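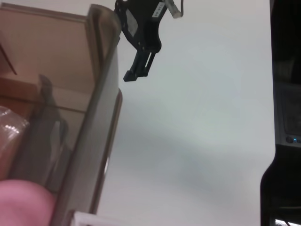 Nidia Ticona told us at our very first meeting that the form itself was never the hard part for her. What kept her up at night was guessing which of her papers would count as proof that she and her husband supported their kids together, and what would happen if one of them was missing. We wrote that down, and it ended up shaping the whole semester!

Our project is called Plunari. It's a plain-language guide for families applying for a green card through a parent, husband or wife, and we built it for Rulumis, the legal aid clinic a short bus ride from campus. The team was Marisol Montoya (interviews and writing), Nilton Bermúdez (layout and the Spanish version) and me, Lizeth Restrepo (checklists and testing). Our advisor was Yolanda Quispe.

What we started with

The clinic already had a handout. It was 36 pages long, and most of it was copied from official instructions. Words like "beneficiary" and "adjustment of status" showed up before anyone explained them. We each read it alone and marked every spot where we got lost, then compared copies – Marisol's was almost entirely yellow.

What we made

The guide has two parts. The first is a short booklet that follows one family from the day they decide to apply up to the interview. The second is a set of checklists sorted by situation: married in the US, married abroad, children from an earlier marriage. Translations get their own sheet, because every person we interviewed had a question about them (who can translate a birth certificate, whether the translator has to sign, whether the original goes in the envelope).

The guide doesn't give legal advice, and it says so on the cover. Each section ends with a box for questions to bring to the clinic. I love those boxes! People filled them in during testing without being asked.

Testing

We ran 3 rounds with clinic clients. In the first, readers kept mixing up the person who files the petition with the person who wants to immigrate, so Nilton gave each one a color and kept it through the whole booklet. The second round went much better. By the third we were mostly fixing commas and one wrong phone extension.

Printing

The student fund gave us $900, enough for the English and Spanish booklets. A Quechua audio version is still only a script, and we'd like to have it recorded by December. Fee amounts are on a loose insert so the clinic can replace that sheet when they change.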